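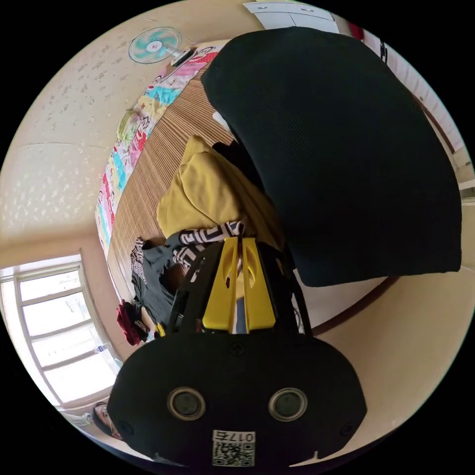 14/07/2020

Today I finally put my clothes in order. I was promising this to myself since March, when I came to Plarnedau with one bag and thought I will stay only a few weeks. Now I have here more clothes than I had at home, and most of them live on the bed.

I slept badly, it was too hot. The bamboo mat is good for such nights, it stays cool under the back, but I wake up with its lines on my arm. The quilt I don't need at all in this season. I only push it to the wall, and it is nice to have something soft there. The fan works the whole night and I am already used to its noise.

After breakfast I made a rule for myself: if I did not wear it since spring, it goes to the bag for Wogan, where they take used clothes. The rule was easy for the first ten minutes. Then I came to the mustard yellow one, and I could not decide. The color does not suit me, I know it, but I bought it in Gurnero on a very happy day and I paid 300 for it, which was a lot for me then. It stays. I will decide again in winter.
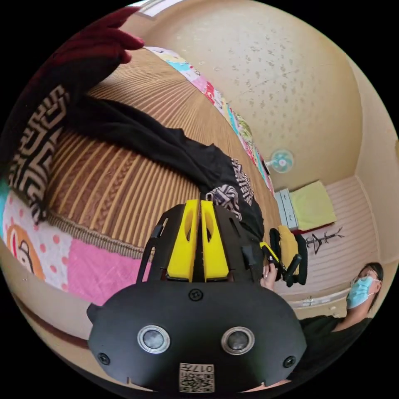

The black one with the maze pattern was more difficult to fold than to keep. I like it very much, the beige lines go like small streets. My mother folds everything so that the print is inside, and I do it the same way, first flat on the mat, then the sleeves, then in half. The fabric is slippery and it opened two times before I had a good square.

For the bag I found five things. It is less than I wanted. I also must buy hangers, at Fululari they have a pack for 59, and I should look if the cabinet drawers can take more if I move the papers out.

In the evening I wrote to my sister and she asked for the yellow one. I did not answer yet.

3 comments | 12 shares

Contact | Back to top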